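The Psalms Before Breakfast

At the parish of Brikar the reading starts at ten minutes past six, whether anyone has come or not. One person reads a psalm aloud, there is a silence, and another person reads the next. Most mornings it is over before seven and the side door is locked again.

The practice came from Loïc Perrin, who brought it from Drokach when he moved to take over the religious education classes. In Drokach the whole Psalter was read aloud every month, morning and evening, following the thirty-day division printed in the old prayer books. Brikar could not manage evenings, so it reads mornings only and takes two months to get from "Blessed is the man" to "Let everything that has breath."

The group uses a plain modern translation. There was some argument over this in the first November. Several older members knew the psalms by heart in the Douay wording and kept slipping into it, and the numbering caused trouble too. The Douay follows the Greek and Latin count, so the Shepherd psalm is 22 in one book and 23 in the other. For a few weeks people turned up having prepared the wrong text. The fix was a sheet with both numbers side by side, taped inside the cover of every copy.

Long psalms are split. Psalm 119, with its 176 verses, takes three mornings. The hard ones are read like the rest. That includes 137, which begins by the rivers of Babylon and ends with a curse that many lectionaries leave out. Perrin said at the start that he would not skip it, and he hasn't.
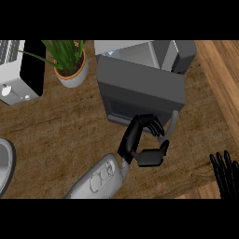 Marie Vidal disagrees with him on this, and has told him so more than once. Her view is that a curse read at that hour, with no sermon and no explanation, can do harm to someone who walks in off the street, and that the last three verses should be kept for the study evening, where they can be talked over. She still comes, and when 137 falls to her she reads it to the end.

Perrin's answer is that the psalms were not written by people in a calm state of mind. He points to 88, which ends in darkness with no turn toward hope, and says it is the one that newcomers ask about most. The study evening spent a full session on it last winter and ran late.

Attendance is small. The building seats 453, and the readers use the front bench on the left. On the busiest morning so far, in Lent, there were 17. Two parishes have asked how it is done. Claltico began its own reading after Easter, using the same sheet, and has moved the start to noon to suit people who work nearby.

Reading slowly has changed how some of the members hear the Sunday service. The response sung between the readings is usually a few verses lifted from a longer psalm, and they now know what was left out on either side.

Anyone can join without signing up. Copies are on the shelf by the side door, and readers are asked to put them back with the ribbon at the next day's psalm.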